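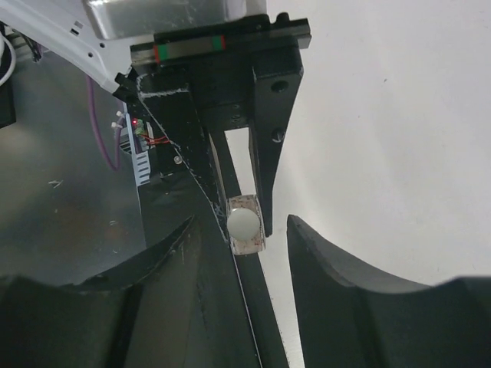

Friday, August 19, 2022
Cell: Standgate
Task: nail polish, two-arm uncap and recap, mannequin hand in cell
Control: leader arms, one operator for both sides

Carrying on from the last entry. Leader arms powered up without faults. Zeroed both, checked that the followers matched at home position and again at the handoff pose. The right follower still lags a little on fast wrist moves. Left the gain alone for today so the new episodes stay comparable with the old ones.

Task as taught, so it is written down somewhere other than my head:

Start with both grippers open and clear of the hand.
Left arm takes the bottle by the glass, low, fingers level.
Left arm brings it to the handoff pose and holds.
Right arm comes down over the cap and closes.
Right wrist turns, left holds. Regrip as needed.
Right arm lifts straight up until the brush clears the neck. Pause.
Reverse for the recap. Release right first, then left.

No polish goes on the nails in this set. Painting is a separate task and will get its own name in Saha. Please do not mix the two under one label. The August merge had both in one folder and it had to be split by watching every episode.

Grip notes. The glass is slick and the fingers are hard, so the bottle rotates in the left gripper if the right wrist turns too fast. Best results come from closing left to the stop before the right arm arrives, then leaving the left trigger alone. If the operator adjusts the left grip during the turn, the bottle tilts and the cap binds on the thread. Bind shows up in the right wrist current as a flat top. Stop, back off, go again. Keep the retry in the recording if it recovers cleanly. Drop the episode if the bottle has to be placed by hand.

Regrips are the slow part. Wrist travel on the leader is shorter than on the follower, and with the clutch at its default the operator runs out of turn early. Changed the clutch ratio to 2 for the right wrist only. It feels twitchy for the first few tries. Everyone who records in this cell should do a few throwaway episodes before the logger goes on.

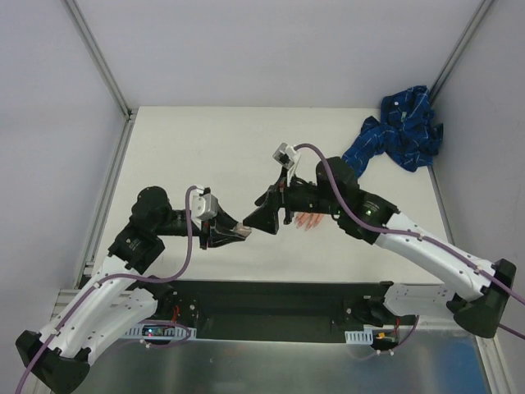
Handoff pose moved toward the middle of the table. The old one was further left and the right arm had to reach with its elbow nearly straight, which made the final approach jerky. With the new pose the grippers meet close to center and both elbows keep some bend. Drawback is clearance over the hand: the right gripper works directly above it, so a low approach will catch the fingers. Come in high and descend only on the last part. The shirt also goes back into the rear right corner, against the wall, and the sleeve runs from there to the right wrist, so check for contact before starting a session. Camera cables are clipped along the white forearm links on both arms. Check the slack loop at each wrist after any change to the pose, with the wrist at both ends of its travel.

Logging. Eluvgate was writing wrist camera frames late relative to joint states. Measured the offset with the usual tap test, tapping the closed fingers on the table and lining up the first frame of contact with the current spike. It came out at 80 ms on the right camera. Left was within one frame. Restarted the capture service and repeated, same result, so it is a config problem and not drift. Corrected the right stream in the config. Episodes recorded before the change carry the tag "pre-offset" and can be fixed in post with a constant shift.

Total in the set after today's export: 1,133 episodes, both cells together. Zutuleck has not been updated and will still show the old total until someone runs the sync by hand.

Things that made an episode bad today, in no order:

Right fingers closed on the shoulder of the bottle and the cap together. From the operator's seat it looks like a good grip. On the wrist view it is obvious. Watch the wrist view during the close.

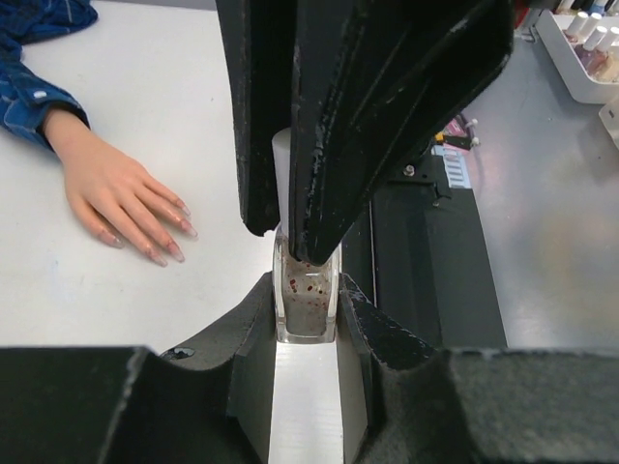

Left wrist rolled slightly during the descent, so the cap axis and the right wrist axis did not line up. The turn then walks the bottle sideways. Fix is to set the left roll first and rest the forearm on the leader stand – do not hold it in the air.

Pause at the top too short. The segmenter needs the arm to be still before it will cut between lift and recap. Hold for 2 seconds. Operators tend to skip this once they get a rhythm.

Recap started off-thread. The brush goes in fine and the cap sits crooked. A small reverse turn before the forward turn helps. Teach it that way from now on, every episode, so the policy sees one method only.

Finger wear: finish is going on the edges and there are scratches on the faces. No effect on grip that I can measure. Leave them on until the set is closed, then change all of them at once and note it here.

To do:
Rename the task folders in Saha before the next export.
Run the Zutuleck sync.
Repeat the tap test after the next cold start.
Try the right wrist gain on a scratch set, not this one.
Copy the clutch setting to the second cell if the operators there want it.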